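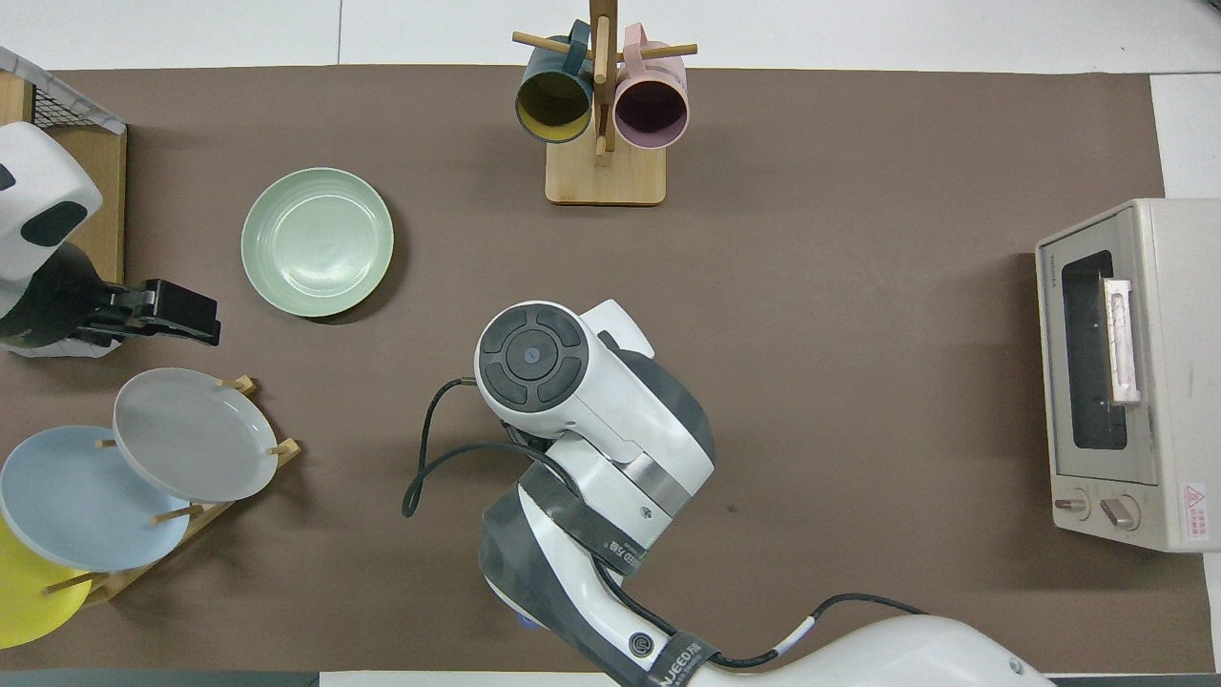
Search products Enter keyword or part number Go

Handurano Two-Arm Tableware Station

The Handurano is a bench-mounted station for staff kitchens, canteens and small cafes. Two arms share one work surface and take over the repeat part of clearing up: plates into the rack, mugs onto the tree, the same again after the next break. It is built by Idetti and sold and serviced in North America by Wirnmont.

What it handles

Round plates with a raised rim, and mugs with a closed handle. Glasses, cutlery and anything chipped should still go to a person. Racks and mug trees can be ordinary wooden ones. You show the station where they stand during setup, and if you move one you run that step again.

What changes for staff

The station does not run a kitchen. Someone still scrapes, washes and checks, and someone has to be named as the operator for each shift. At Wannasri, where a unit went in last July, kitchen lead Geum-ok Kwon moved the late cleanup person to food prep and kept the same hours on the rota. "I had two people who went home with sore wrists," she says. "Now they load, they look it over, and they get on with lunch." She also says the first weeks were slow – the crew kept putting plates away themselves out of habit.

Ga-eun Cho, who works the early shift there, would like it to be faster. It is slower than a person at a single plate, and buyers should plan for that.

Training

Operator training takes 8 hours, split over two visits. Ghislain Sutherland runs it on your site with your own dishes. We ask that everyone who works near the bench attends the first visit, including part-time staff.

Service

Gripper pads are checked every 1,000 cycles and replaced as needed. Spare pads come in packs of 10. For a site visit or a quote, contact Mei Blackwood at the Wirnmont sales desk – please have your bench measurements and a list of your tableware ready.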